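Week 8 - Comparing hand-held grippers on real furniture
Course notes, Lucrezia Santoro
3 comments | 8 shares

Welcome back! Last time we finished arm kinematics on paper, and now we get to the part I look forward to every year, which is putting grippers against awkward objects and seeing what we learn.

The task is drawers. A drawer sounds dull until you try to write down what your fingers do when you open one. You find the edge, you settle on a contact, you pull straight enough that the runners don't bind, and you change your grip halfway without thinking. All of that has to come out of a pair of jaws and a trigger.

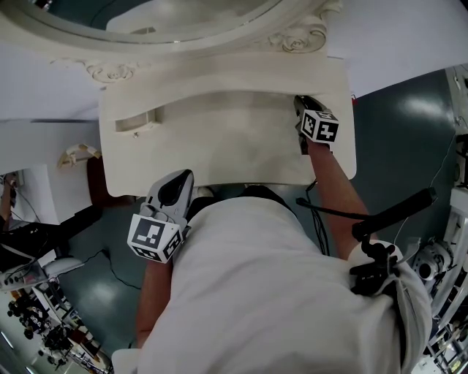
Fig. 1. Two hand-held grippers at a dresser drawer, a marker cube on each. Note the slot handle in the drawer front.

Before you touch anything, read the Pultach sheet on marker tracking (it's short, I promise). Each visible cube face gives us a pose estimate, and two faces at once are much nicer to work with than one. Try turning your wrist the way you naturally would for a low drawer, then check which faces the overhead view still has. This catches almost everyone the first time - me included!

We'll compare two sets of jaw pads, the Clarkero and the Costa. Clarkero pads are softer and forgiving on painted surfaces, but they fold over if you push into a narrow recess. Costa pads are stiffer and thinner at the tip. I have a favourite and I'm not telling you until you've handed in your results.
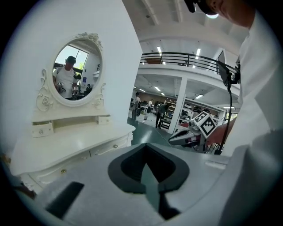

The wrist view is the one students tend to ignore, and I'd love to change that. It loses the big picture as soon as you get close to a surface, but it's wonderful for the last few centimetres before contact. Compare it with the head view at the same timestamp and ask which one you'd want if you could only keep one. Answers differ between knobs and slots, so keep those trials in separate folders.

For each pad set, record 200 trials per group. Log the start pose, the first contact and whether you had to regrip. Discard nothing! A slipped grasp is good data, and the Caltside script will flag it for you.

Write-up: 500 words plus one plot, colour if you like. Bring questions to the lab, and please label your pads before putting them back in the tray.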